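May, a little after midnight

Third night on the liner notes and I have a title, a first sentence, and a strong opinion about the bass player. Handodside want twelve hundred words by the end of the month. I told them that would be easy. I have been listening to Trureo for more than half my life and figured I could write it standing at the stove.

The trouble is that I know too much of the wrong stuff. I know that the band recorded the whole album in the back of the Chrysikopoulos bakery in Usby, at night, between the last customer and the first dough. I know the organ was borrowed from a funeral home. I know the original pressing sold 166 copies, which the label would like me to describe as "a modest initial run." What I don't know is why it's good, and I'm now supposed to explain that to people who have paid for the heavy vinyl.

I tried the weather approach tonight. All liner notes have a paragraph where the music sounds like weather. I wrote that side two "rolls in off the lake," then remembered Usby is eleven hours from any lake you'd bother to name, and the only water in the songs is the stuff coming through the roof in "Second Umbrella." Took it out. Put it back in at ten o'clock. Took it out.

Ate cereal over the sink and played the test pressing again. The remaster is very clean. I can hear the drummer's chair. For all these years I thought there was a small shaker part on "Ask the Dentist" and it's the chair. I'd praised that shaker in print, twice, once using the word "restless."

Sent the first four paragraphs to the singer before I could lose my nerve, with a note saying they were very rough, by which I meant I'd been through them nine times.

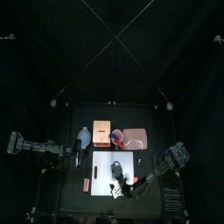 Aarne Lahtinen wrote back within the hour that he liked it fine, but could I please take out the word "haunted," as he had a mild cold that winter and was thinking mostly about a sandwich. He also said the song about the widow is about a dog. He said he didn't mind if people went on thinking it was a widow, the dog wouldn't have minded either, but I should probably know.

So the widow paragraph is gone. It was the best one. It had a semicolon in it.

I was crazy about that song in college. I played it to a girl named after a month and told her it was the truest thing ever written about grief, and she cried, and I very nearly did, and the whole time it was a spaniel. I suppose it still works. You listen to "she never took the stairs again" knowing about the dog and it's sadder, if anything. But I can't put that in. Handodside have asked for "timeless," and they've underlined it.

They've also sent the plan for the package. The reissue will be numbered, 2418 copies, with a booklet, a fold-out lyric sheet and a reproduction of the bakery receipt on which the track order was first written down. The receipt is for rye bread and two coffees. There was some debate over whether to print it actual size. I was copied on all of it. The final email said that the receipt "tells the story better than words could," sent to the man doing the words. 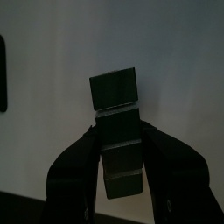
And there's the matter of the missing song. The original had 11 tracks and the sleeve listed ten. People have made a lot of this. There's a message board where the extra one has been called a hymn, a protest, a message to a producer who wouldn't return their calls. Number 2122 on that board's long list of theories (they do number them) is that it was recorded by a different band altogether and slipped in by the pressing plant. I asked Aarne on the phone last week and he said they ran out of room on the sleeve. The guy drawing the letters had started too big.

I'd like to use that. It's exactly the kind of thing I bought records to find out. But I can already picture the board. They'll say he's covering for somebody, and I'll be theory number whatever comes next, the hack who fell for the lettering story.

The phone call was nice, I should write that down before I forget. He's teaching woodwork now and sings only at weddings, and only if the family's desperate. He asked what I did for a living and I said this, and there was a pause. Then he asked whether the label was paying me in money or in records. Records, partly. He laughed for quite a while. He's being paid in records too, partly – a box of twenty-five, and he has no idea who he'll give them to. His sister already has the first one and uses it to keep a window shut.

He did tell me one thing I believe. He said they only played quietly on that album since the baker's mother slept upstairs, and whenever anyone got carried away she hit the floor with a shoe. You can hear it, he said, right before the last chorus of "Orchard Road." I went straight to it after we hung up and there it was, two thumps, a little behind the beat. I'd always assumed that was the bass drum being tasteful.
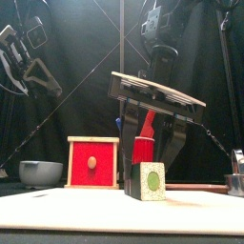
I've moved the shoe to the opening. It isn't timeless but it's a start, and it gets rid of the sentence about the American heartland that I was going to have to defend to somebody sooner or later. The old one opened with a definition from the dictionary. I was tired.

Word count as of now is seven hundred and something if I leave the song titles in. I could get to nine hundred with the thank-yous. Need to ask the label if Mrs. Chrysikopoulos gets a credit, and under what. Percussion seems fair. I'd put her above the guy with the chair.

Played "Orchard Road" once more with the lights off. The people downstairs turned their TV up, so I took the hint and put the headphones on.

Tomorrow: call the funeral home about the organ. Find out if they ever got it back. Buy milk.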